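Changing the finger pads and a wrist bracket

I look after the two-arm machine we call Eleo, and most of what I do to it is small. November was a month of small things. I'm writing them down mainly so I can find them again in spring, when I will have forgotten which screw was which.

The left side has a plain gripper. The right side has the hand with the jointed fingers. They wear differently and I keep separate notes for them. The gripper eats pads. The hand eats tendons, but slowly, and it tells you first, with one finger that closes late.

The gripper pads had reached 1,578 grips on the counter when I took them off. The rubber was shiny in the middle and still good at the edges, so they were never going to fail all at once. What happens is that cloth starts to creep. A hard box will sit in worn pads all day. A cushion won't, so I do all my pad checks with cushions on the sofa.

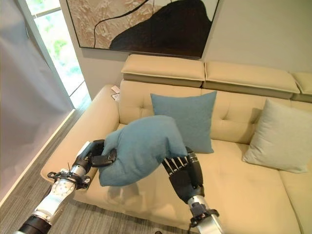 The swap itself takes a small hex key and some patience. Power down at the switch on the base, not from the screen. Let the arm come to rest on its stand. Two screws per pad, and they are short, so put a dish under them. Clean the metal with alcohol and let it dry before the new pad goes on. I skipped that once and had a pad slide sideways in the first hour.

After the pads I run the jaws open and closed with nothing between them, then set the zero again. I forgot to do this the first time I ever changed pads. The new ones are thicker than the worn ones, the machine still had the old closing point, and the motor was pushing against itself and getting warm. It doesn't give an error for that. You have to put your hand near the housing and notice.

The wrist bracket was the longer job. It had worked loose enough that I could rock it with a thumb. Octavio Saavedra, who built the mounts for us, had sent a new one along with longer bolts, and the longer bolts were the real fix. The old ones only caught a few threads. I used the blue thread locker, a small drop, and left it overnight. Don't use the red. I had to heat a red one off a year ago and scorched a cable sleeve doing it.

While the bracket was off I went over the cables. The one along the forearm had a flat spot where it had been rubbing, so I moved the tie back and gave it more slack at the elbow. Too much slack is bad as well. It hangs out and catches on the armrest when the arm reaches low. I bend the elbow as far as it goes, see how much cable it asks for, and add a finger's width.

Then the two arms have to agree with each other again. Anything you change at one wrist moves the tip a little, and when both sides have hold of the same soft thing, a small error turns into a tug. Our routine for this is called Grallonberg, after a street Octavio used to live on. It touches the two tips together at a set of points and works out the offset. It ran for 60 minutes and finished clean the second time. The first time I had left a cushion where the right arm needed to go.

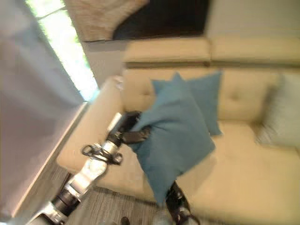 Both arms at the teal pillow, with its twin behind it against the backrest.

Closing force is the last thing I set. On the new pads I had it at 714 on our scale, which is just a number in the Kirov controller and doesn't stand for anything you could measure with a gauge. I start low and go up until a cushion stops creeping, then write the number on tape and stick it inside the cabinet door.

Still to do: the late finger on the right hand. It is the one nearest the thumb, and I think the tendon has stretched rather than frayed. I have a spare, and the tool for the little crimp is on order. Until it comes I've slowed that hand down in the settings and wiped the dust out of the joints with a dry brush.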